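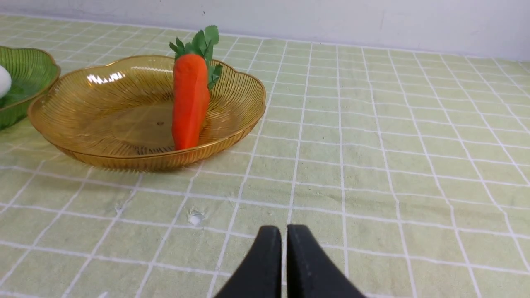

4.3 Checking the perception layer before a planner run

Run this check each time the Terham planner is restarted or a camera has been remounted. The wrist view and the head view must agree on every container before motion is enabled.

1. Start the Cidia perception node and wait for both streams to report ready.

2. Open the label overlay. Each container needs its own ID. Translucent containers with touching rims are sometimes merged into one region — if so, raise the edge weight from 7 to 27 and reload.

3. Select the head view and confirm the container assignment of each item. An item lying outside all rims must be labeled FREE.

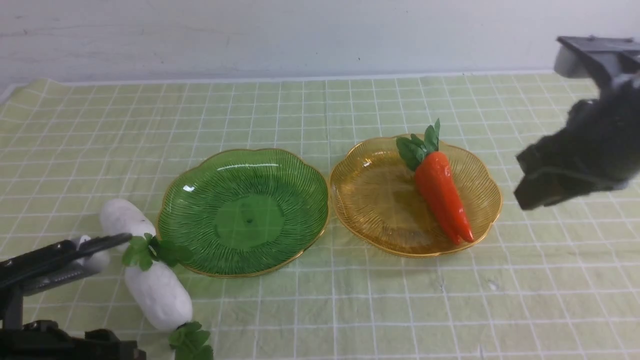
Figure 4-2. Head view: carrot in the amber container, radish outside both.

4. Load the task file. Set the target container by ID. Color names are accepted but are resolved only once, at load time.

5. Set the speed limit for both arms to 100 mm/s for the first run.

CAUTION: Do not edit the task file while an arm is enabled. The planner keeps the old targets until the next reload.

6. Enable one arm at a time, then select Step. The planner executes a single action and pauses for a new scene estimate.
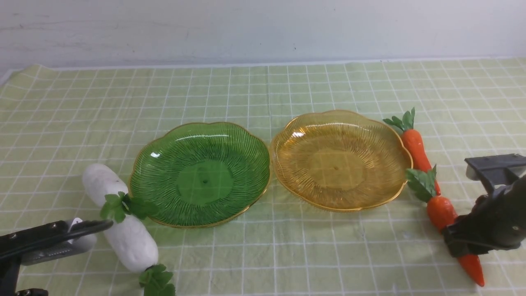
If the new estimate differs from the expected state, the planner stops with code 168 and holds the current gripper position. Clear the code, repeat step 3, and select Step again.

NOTE: Glare on a glossy rim can split a container label. Adjust exposure in the Cidia node before changing the edge weight a second time.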